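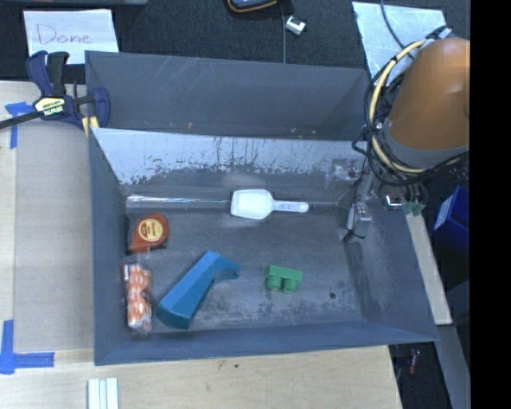

Gray bin on a light wooden tabletop, white plastic scoop at the back.

Books & Games / Long Reads

The Dwarves Have Been Out of Salt Since Chapter Six

February 26, 2019

The siege of Brukavard ought to have ended years ago. The dwarves inside the mountain have no salt, very little lamp oil and a king who has been dying, with speeches, for most of the last volume. Outside the gates stands an army that has not moved in 34 installments. The army would like to attack. Its author, Aarne Vuorinen, would like it to attack. The trouble is that the gates belong to Hanne Hyvönen, and she won't open them.

Such are the politics of Flarness, a shared fantasy world kept up by five writers who have never agreed on how big it is. It began as a role-playing campaign, drifted into prose when the dice got lost in a house move, and now runs to 1247 pages. None of it has been published in the usual sense. You can read it if you ask, and Vuorinen will send it to you, and then he will write a week later to find out where you've got to.

I had got to page 9. He was kind about it.

The rules of Flarness fit on one sheet and have caused more ill feeling than all the wars in the story. Each writer owns a people and a territory. You may march through someone else's land, trade there, fall in love there and be robbed there, but you can't kill a named character without the owner's written consent. Consent is rarely given. As a result, Flarness has the healthiest population of any war-torn realm in literature. Its villains retire. Its generals are wounded in the shoulder, always the shoulder, and are back on a horse two chapters later complaining about the weather.

"We had one proper death," says Onni Tikkanen, who writes the river people and sounds a little wistful. "Arvo killed off a wizard because he'd forgotten how to spell him."

Arvo Harju disputes this. The wizard's name was Urnex and he can spell it perfectly well. He says the wizard had become too powerful, having learned to fly, stop time and read minds in a single afternoon, and there was nothing left for him to want. So Harju had him choke on a plum. The funeral took up a whole December, and everyone's characters came, including several who were supposed to be under siege.

This is the sort of thing that bothers Aino Niskanen, who joined last and keeps the chronology. She inherited it as a folder of contradictory notes, one of which said only "moon again?" It was a fair question. Flarness has had two full moons in the same week on several occasions, always when Tikkanen needed somebody to row somewhere at night. Niskanen could have made him rewrite the passages. She gave the world a second moon, named it Fikre, and wrote a creation myth to explain why the older chapters don't mention it. The myth is now widely held to be the best thing in the whole pile. In it, Fikre is the shy sister who comes out only when she thinks no one is keeping count.

I read it twice. I also read Hyvönen's dwarves, whom I had been told to skip, and I'd advise you not to. She writes them as people with jobs. There is a long chapter about a quarrel over who pays to mend a bucket chain, and I cared about the bucket chain more than I have cared about most chosen ones. Her dying king is a bore and she knows it. His daughters take turns pretending to write down his last words.

So why won't she open the gates? She has a number of answers, depending on when you ask. The army's supply lines make no sense. The battering ram was described as oak in one chapter and iron in another. A siege, she says, is the only time anyone in these books stays in a room long enough to finish a conversation.

Vuorinen has tried bribery. He has offered her a mountain pass, a minor prophecy and naming rights to a lake. His latest installment has the besieging soldiers planting turnips, and he meant it as a threat. Hyvönen wrote back the same evening. The dwarves have lowered a basket over the wall with a note in it, asking what he wants for the turnips.

He is thinking it over. He has noticed they don't say anything about paying in salt.

412 shares | 27 comments

More from Books & Games
Why every tavern in fantasy serves the same stew
Drawing the map first, and other regrets
The elf who wouldn't stop singing: a reader survey
Six very long poems you can skip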